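Two Arms, One Table: Our Spring in the Robot Room

11 comments
46 shares

Okay, I've been promising this page since January and my inbox is full of "where are the photos??" so let's go. For anybody who wandered in from somewhere else, I help run the robotics club at Jurnden, which meets after classes in the long room on the ground floor (the one with the radiator that bangs). We've got a two-arm setup this year and the students have been absolutely glued to it.

The project is called Drakos. It was supposed to be a placeholder name, but then Rianne Verbeke drew a dragon on the whiteboard with a gripper for each front claw and that was the end of any discussion. The goal is table clearing, meaning you leave a bunch of ordinary stuff lying around and the arms sort out where it goes. Sounds simple! We thought so too, back in the first week, when we were all going to be finished by spring break and moving on to something with wheels.

Rigid things came along pretty quickly. Blocks, cups, plastic lids, all fine. Then Periklis Spanos got up at the end of a meeting and said we were being cowards about fabric, and he was right. Cloth is a whole different animal. You grab it in one spot and the rest of it goes wherever it likes, and the spot you grabbed last time is somewhere else now. We've had cloths stuck to fingers, cloths folded under things, cloths on the floor, and one that went behind the table and stayed there over a long weekend.

So we made ourselves a drill. Something soft and something hard go in together, and the arms have to deal with both. The students set it up a little differently each time and keep a log of every try in a big green notebook. We're at 400 tries as I write this, with a pizza pledged for the next hundred (my wallet, my mistake).

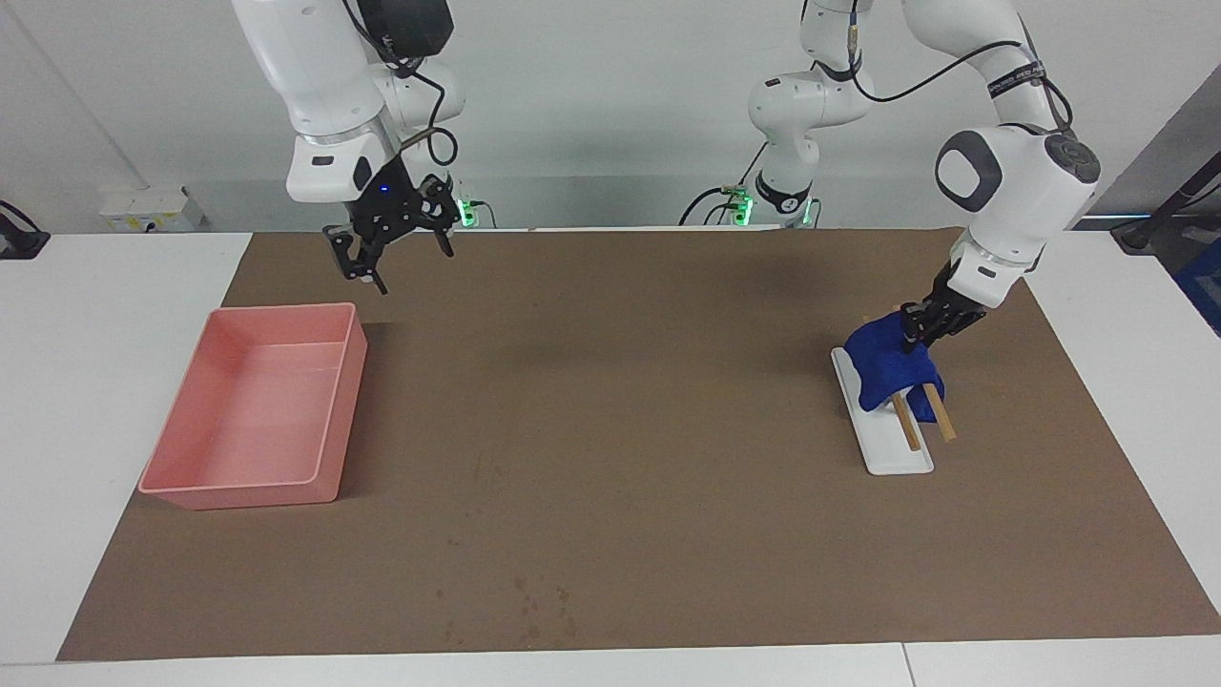 The other half of the drill is who drives and who watches. We swap every few turns, and the watcher calls out anything weird, which has led to some really loud meetings. Rianne is the best driver we have, very slow and very patient, while Periklis goes at it like he's late for a bus. Both styles end up in the notebook and we've been arguing for weeks over which one is more useful to learn from. My money's on Rianne. Periklis knows this and has not forgiven me.

Next up is the Ultano meet, where we get one table and a short slot to show what we've got. Our entry number is 1888, so if you're coming, look for that on the door and come say hi! We could also use a ride for the heavy cases, and if anyone has a van and a free afternoon, please write to me through the club page.

More pictures once I've gone through the rest of them. Karudero folks, I still have your extension cord.

Shares: 46 | Comments: 11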